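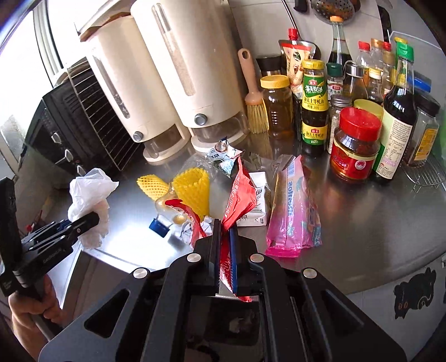
The counter, with the red wrapper going first.

I would like to defend the messy counter, or at least the people who put off clearing it.

My kitchen has a stainless steel counter that came with the apartment, left behind by a man who ran a catering business called Juvura and believed in surfaces you could hose down. Steel is supposed to make you tidy. In my experience it makes you feel watched. A snack wrapper on a wooden table is a snack wrapper. On steel it's evidence.

Magazine advice on this subject is to clean as you go. My friend Tharushi Miah cleans as she goes, and I have eaten at her place in Bresport many times and never once seen an onion skin. I've also never seen her sit down. I let things pile up and then deal with all of it in one bad-tempered sweep, and I maintain that the total labor is the same. Possibly less, if you count the walking.

What bothers me is how little of the pile is food. Take the yellow foam nets. Somebody decided that a piece of fruit needed a sweater, and now I have two of them, one flat and one standing up like a party hat, and neither has any further use on this earth. Fuad Negash keeps his in a drawer "for shipping." He hasn't shipped anything in the time I've known him.

Then there's the small bottle with a bit of yellow liquid left in it, too much to throw out and too little to do anything with. I have moved bottles like that back and forth across the counter for weeks.

The condiments don't count, by the way. They have taken over the right half and they live there. Fabian Egger once suggested a shelf for them. I priced one at 135 dollars, which buys a lot of mustard, and the discussion ended.

So I clear the left half, wrapper by wrapper, and leave the rest alone until July.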